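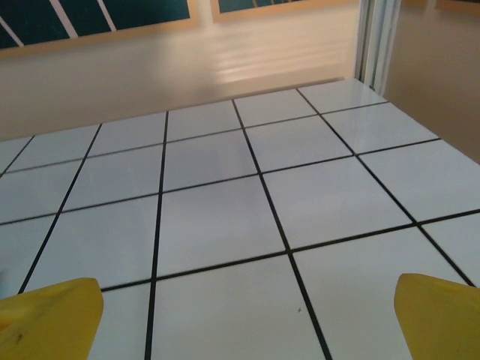 Pre-purchase inspection checklist: tabletop arm and gripper, Drindotton site

October 22, 2022
By Sayaka Ogura

Items are marked OK, NOT OK or OPEN. Anything OPEN stays out of the budget request until somebody shows me paper for it. The Ueda quote and the Nederard quote are both still on the table, and I am not persuaded by either one.

GRIPPER AND WORK SURFACE

1. Fingers free of cracks and loose parts - OPEN. I want the yellow fingers taken off and looked at from the back. There are small dark smudges on the left one, which I would not mind on a used unit, but Ueda's quote is priced as new.

2. Spare fingers included - NOT OK. The quote says "consumables available." Available at what price? Ask for a line item covering 2 spare pairs.

3. Work surface flat and fixed down - OPEN. Glossy tile with black grout lines is easy to wipe, and it also throws light back toward the camera. The sales sheet says glare is "handled in software." Get that in writing or budget for a matte top.

4. Surface cleaned before each session - NOT OK. A speck of dirt on the tile nearest the gripper. A small thing, but cleaning time is missing from the labor estimate altogether.

5. Pinch points labeled - OPEN. Nederard lists labels as an extra. I don't see why we should pay extra for labels.

6. Stop button within reach of the operator's chair - OPEN. Measure it with the chair where people really sit. The drawing puts it 32 inches away, and the drawing also shows a chair we don't own. 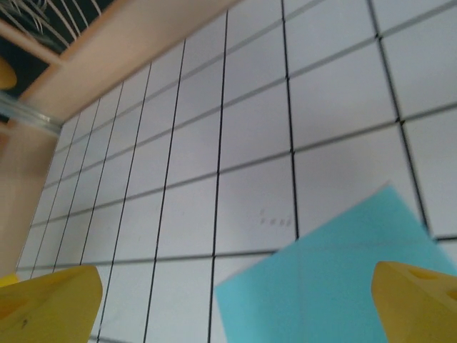
Category: Thin and flat items

7. Picks up a single thin sheet - OPEN. A light-blue sheet lying flat on the grid is a fair test and I'd like it kept in. What I have so far is a promise. Acceptance should be 200 attempts with our own stock, logged by us, with the failures left in the log.

8. Clearance at the border rail - OPEN. Have the vendor run the fingers right up to the peach-colored rail at working speed. If the answer is "don't place items near the edge," then the usable area is smaller than the one we're being charged for.

9. Loose items kept clear of the arm's path - NOT OK. Something clear and shiny is sitting by the rail. Clear plastic is hard enough for people to spot. Add a shelf to the budget.

10. Marks on the surface recorded before handover - NOT OK. There are a few faint dark marks near the middle of the grid. Pencil or dirt, I can't tell. Whichever it is, write it down before we sign or we will end up paying for it.

Category: Money

11. Warranty start date - NOT OK. Donov (the reseller) counts from shipping. It should count from acceptance.

12. Training - OPEN. The September draft had it as free. The current one doesn't mention it.

13. Payment terms - OPEN. 30 days after acceptance, no deposit. Donov has not replied.

Result: do not order yet. Items 2, 7 and 11 go back to both vendors first.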